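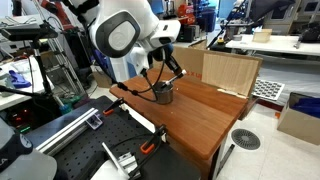

*Cord over the front edge of a table, cardboard behind. See items 2.3 and 4.1.*

# Kandden Building, ground floor: monthly room inspection

Month: October
Scope: work rooms, corridor, rear store, loading door
Key: [x] acceptable, [ ] action needed, n/a not applicable

## 1. Exits and walkways

- [x] 1.1 Exit doors open fully from inside without a key.
- [x] 1.2 Corridor clear to full width.
- [ ] 1.3 Loading door closes and latches unaided.
 Comment: closer arm is slow and the door stops short of the latch. Reported to Dronavitz, who hold the door contract. Keep shut by hand until adjusted.
- [x] 1.4 Exit signs lit. Emergency lights tested from the key switch, all came on.
- [x] 1.5 Floor mats flat, edges not curled.

## 2. Electrical

- [x] 2.1 Panel door closed, 36 inches clear in front.
- [x] 2.2 No power strip plugged into another power strip.
- [ ] 2.3 Cords kept off table edges and walking routes.
 Comment: repeat item. Cords that hang over a front edge can be caught by a sleeve or a chair. Route to the back of the table and clip. Clips are in the rear store, box of 100, top shelf.
- [x] 2.4 Outlet covers in place, no cracks.
- [ ] 2.5 GFCI outlets trip and reset.
 Comment: outlet 13, next to the sink, trips but needs two presses to reset. Replace. Tagged out.
- [x] 2.6 Space heaters: none found.

## 3. Fire equipment

- [x] 3.1 Extinguishers on hooks, gauge in green, pin and seal present.
- [x] 3.2 Inspection tags initialed for the month.
- [ ] 3.3 Travel distance to nearest extinguisher 50 feet or less (house rule).
 Comment: the far corner of the rear store is over since the new shelving went in. Move the corridor unit to the store side of the doorway and relocate the sign with it.
- [x] 3.4 Pull stations visible and not blocked.
- [x] 3.5 Smoke detectors uncovered. Dust cap left over from the ceiling work removed during this visit.

## 4. Storage and housekeeping

- [ ] 4.1 Cardboard broken down and taken out at end of day.
 Comment: boxes and flaps still found in work rooms. The bin is emptied Sunday — anything left after that stays a full week.
- [x] 4.2 Shelving anchored to wall.
- [ ] 4.3 Shelf load labels posted.
 Comment: Leclerc units are labeled. The Nandov unit has no label. Treat as 1000 lb total, evenly spread, until the supplier confirms in writing.
- [x] 4.4 At least 18 inches clear below sprinkler heads.
- [x] 4.5 Step stool feet intact.

## 5. Carried forward

| Item | Action | Priority |
|---|---|---|
| 1.3 | Adjust closer | High |
| 2.3 | Reroute and clip cords | Medium |
| 2.5 | Replace outlet | High |
| 3.3 | Move extinguisher and sign | Medium |
| 4.1 | Add a midweek pickup | Low |
| 4.3 | Obtain load rating, post label | Medium |

High items are rechecked as soon as the work is reported complete. The rest are rechecked at the next monthly visit. Item 2.5 stays tagged out in the meantime — do not remove the tag to use the kettle.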